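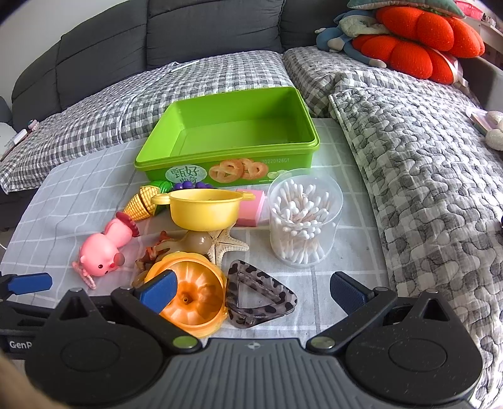 Minutes – hand-guided teaching trial, Sultetti and Iline
Wednesday, January 12, 2022

**Home recordings**

Iline reported 1274 recordings made with the hand-held gripper since November. Sultetti asked how many were usable. Iline didn't have a figure. The meeting wasn't impressed, and the number is not to go in the funding report until it does.

Sultetti doubted that picking up toys and bathroom odds and ends by hand teaches an arm much about doing the same. A person corrects a bad grip without thinking, and the arm may only copy the wobble. Iline's view is that the variety makes up for it. Not settled.

**Remote control**

The Tiongson rig was tried for two afternoons. It took around 20 minutes to set up each time. Operators found the lag tiring and soft items hard to judge. Serko's quote for a better controller was tabled and not accepted – too dear for something we can't yet show is needed.

**Actions**

- Iline: sort recordings into usable and not, with reasons.
- Iline: stop changing the layout and the task in the same session.
- Sultetti: run the arm on objects it hasn't been shown, failures included in the write-up.
- Serko quote held over.

Next meeting to be set once the sorting is done.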